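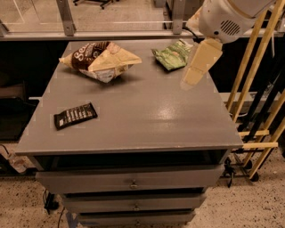 **Bořivoj Paulík**
Dozent für Hauswirtschaftliche Betriebslehre, Fachschule Urnamano

# Kapitel 17: Einlagerung von Kleinpackungen in Schubladenmöbeln

## 17.1 Gegenstand und Abgrenzung

Unter Kleinpackungen werden in diesem Kapitel verkaufsfertig verpackte Lebensmittel verstanden, die einzeln ausgegeben und in der Regel ohne weitere Zubereitung verzehrt werden: Schokoladentafeln, Riegel, Knabberwaren im Beutel, Bonbons, Trockenfrüchte. Nicht behandelt werden Großgebinde und lose Ware (Kapitel 15) sowie kühlpflichtige Produkte (Kapitel 16).

Kleinpackungen gelten im Betrieb als unproblematisch. Sie sind leicht, lange haltbar und stellen geringe Anforderungen an den Lagerort. Aus diesen Gründen werden sie häufig ohne festen Platz geführt und sammeln sich auf waagerechten Flächen, vor allem auf Schränken und Kommoden in Durchgangsbereichen. Die Folgen zeigen sich erst bei der Bestandsaufnahme: doppelt beschaffte Ware, überschrittene Mindesthaltbarkeit, beschädigte Verpackungen.

Die Auswertung der Bestandslisten aus der Lehrküche Drosance, auf die in Abschnitt 17.5 zurückgegriffen wird, umfasst 2986 Einzelposten. Erfasst wurden Lagerort, Verpackungsart und Zustand bei der Entnahme. Die Listen führte Tala Mansour, von der auch die Einteilung der Verpackungsformen in Abschnitt 17.3 stammt.

## 17.2 Das Möbel

### 17.2.1 Ablagefläche

Die Deckplatte eines Schubladenschranks ist Arbeitsfläche, kein Lagerort. Auf ihr wird Ware abgelegt, gesichtet und zugeordnet. Nach Abschluss der Einlagerung ist sie frei.

Der Schrank in der Kapitelabbildung ist grau gestrichen, die Deckplatte leicht glänzend. Unter einer Deckenleuchte entsteht auf einer solchen Oberfläche ein heller Reflex. Für die Sichtung ist das von Bedeutung, wenn kleine Aufdrucke gelesen werden müssen; Folienverpackungen reflektieren zusätzlich. Die Ware wird zum Ablesen aus dem Reflexbereich genommen oder gekippt, bis der Aufdruck lesbar ist.

Lackierte Flächen werden vor der Sichtung trocken abgewischt. Krümel und Zuckerreste haften an Folien und gelangen sonst mit der Ware in die Schublade. Helle Flecken in Randnähe sind gesondert zu prüfen: Lassen sie sich abwischen, handelt es sich um Auflagerungen. Bleiben sie bestehen, liegt möglicherweise ein Lackschaden vor, der im Möbelblatt zu vermerken ist.

### 17.2.2 Überstand und offenes Fach

Bei vielen Bauformen ragt die Deckplatte über den Schubladenkorpus hinaus. Der Überstand erleichtert das Reinigen der Vorderkante, verdeckt aber von oben den Blick auf das, was unmittelbar darunter liegt. Befindet sich dort eine offene Aussparung, wie bei dem abgebildeten Schrank, wird sie erfahrungsgemäß als Zwischenablage benutzt. Flache Packungen geraten in den hinteren Teil und werden bei der Entnahme übersehen.

Für offene Fächer unter der Deckplatte gilt daher:

- keine Lebensmittel, auch nicht vorübergehend;
- Belegung nur mit Arbeitsmitteln, die dem Möbel zugeordnet sind (Etiketten, Stift, Bestandsblatt);
- Sichtkontrolle in Augenhöhe, also in gebückter Haltung, bei jeder Bestandsaufnahme.

### 17.2.3 Schubladen

Übereinanderliegende Schubladen werden nach Zugriffshäufigkeit belegt. Die oberste nimmt die Ware auf, die täglich ausgegeben wird, die unterste den Vorrat. Dazwischen liegt angebrochene oder nachrückende Ware. Eine Belegung nach Produktgruppen ist zulässig, setzt aber voraus, dass jede Schublade beschriftet ist.

Das Öffnungsmittel bestimmt die zulässige Beladung mit. Ein kleiner runder Knopf in der Mitte der Front verlangt einen geraden Zug. Wird die Schublade einseitig beladen, verkantet sie, und der Benutzer hebt oder drückt beim Öffnen nach. Schwerere Packungen liegen deshalb in der Mitte oder gleichmäßig verteilt, leichte am Rand.

Vor der ersten Belegung wird die lichte Innenhöhe gemessen. Beutel mit Luftfüllung benötigen mehr Höhe, als ihr Inhalt vermuten lässt. Eine Schublade gilt als überfüllt, wenn beim Schließen Widerstand auftritt oder die Folie an der Oberkante streift.

## 17.3 Verpackungsformen

Für die Einlagerung ist das Verhalten der Verpackung wichtiger als die Art des Inhalts. Mansour unterscheidet flache, weiche und unregelmäßige Packungen. Alle drei Formen kommen auf der abgebildeten Deckplatte vor.

**Flache Packungen.** Schokoladentafeln in rechteckiger Hülle sind der Regelfall. Sie sind stapelbar, können hochkant gestellt werden und nutzen die Schublade gut aus. Hochkant stehende Tafeln werden so ausgerichtet, dass die Schmalseite mit der Produktbezeichnung nach oben zeigt. Dunkle Hüllen mit heller Beschriftung, wie die fast schwarze im Vordergrund links, sind auch bei schwachem Licht zu finden, sofern die Schrift nicht verdeckt ist. Tafeln reagieren empfindlich auf Druck an den Ecken und auf Wärme.

**Weiche Packungen.** Beutel haben keine stabile Eigenform. Ist ein Beutel zerknittert oder auf sich selbst umgeschlagen, wie der braun-cremefarbene im Bild, lassen sich Füllstand und Unversehrtheit von außen nicht sicher beurteilen. Er wird aufgeklappt, glatt gestrichen und an den Nähten geprüft. Angebrochene Beutel werden vom oberen Rand her gefaltet und mit einer Klammer verschlossen. Eine Faltung ohne Klammer öffnet sich in der Schublade wieder.

**Unregelmäßige Packungen.** Hierzu zählen kleine Folienpackungen mit verdrehter oder geknitterter Form, im Bild die hellgrüne. Sie rollen oder rutschen beim Öffnen der Schublade nach hinten und liegen dann hinter größeren Packungen. Sie werden ausschließlich in Einsätzen gelagert. Auffällige Farben erleichtern das Wiederfinden, ersetzen den Einsatz aber nicht.

| Form | Lage in der Schublade | Hilfsmittel | Hauptfehler |
|---|---|---|---|
| flach | hochkant oder gestapelt | Trennsteg | Bruch durch Auflast |
| weich | liegend, einlagig | Klammer | verdeckter Anbruch |
| unregelmäßig | im Einsatz | Schale oder Kästchen | Verrutschen nach hinten |

## 17.4 Arbeitsablauf

Der Ablauf ist für alle Formen gleich. Er beginnt auf der Deckplatte und endet mit dem Eintrag im Bestandsblatt.

1. Deckplatte abwischen, betriebsfremde Gegenstände entfernen.
2. Ware mit Abstand auslegen. Packungen dürfen sich nicht überdecken.
3. Verpackung auf Risse, offene Nähte und Anbruch prüfen.
4. Mindesthaltbarkeitsdatum ablesen und übertragen. Bei geknitterter Folie wird der Aufdruck mit zwei Fingern gestrafft.
5. Ware der Verpackungsform zuordnen.
6. Schublade vollständig herausziehen, Bestand nach vorn holen, neue Ware dahinter einlegen.
7. Schublade schließen, dabei auf Widerstand achten.
8. Eintrag im Bestandsblatt.

Schritt 6 wird in der Praxis am häufigsten abgekürzt. Neue Ware wird auf die alte gelegt, und die Entnahme erfolgt von oben. Die Reihenfolge kehrt sich damit um – die ältere Packung bleibt liegen, bis die Schublade leer ist.

Beim Auslegen ist ein ausreichender Abstand zur Vorderkante einzuhalten. Flache Packungen gleiten auf Lackflächen leicht, insbesondere wenn im selben Arbeitsgang die oberste Schublade aufgezogen wird und das Möbel sich dabei bewegt.

## 17.5 Aufbau des Kapitels

Abschnitt 17.6 behandelt die Kennzeichnung der Schubladen nach dem Schema Grerkura, das mit Farbfeldern und Kurzzeichen arbeitet. Abschnitt 17.7 wertet die Listen aus Drosance nach Verpackungsform und Lagerort aus. Abschnitt 17.8 enthält das Bestandsblatt als Kopiervorlage, Abschnitt 17.9 die Übungsaufgaben.

Vorausgesetzt werden die Begriffe Mindestbestand, Meldebestand und Umschlag aus Kapitel 2. Für die Übungen wird ein Schubladenmöbel mit freier Deckplatte benötigt, dazu je Arbeitsgruppe mindestens eine Packung jeder Form. Angebrochene Ware ist für die Übungen nur zugelassen, wenn sie anschließend nicht mehr ausgegeben wird.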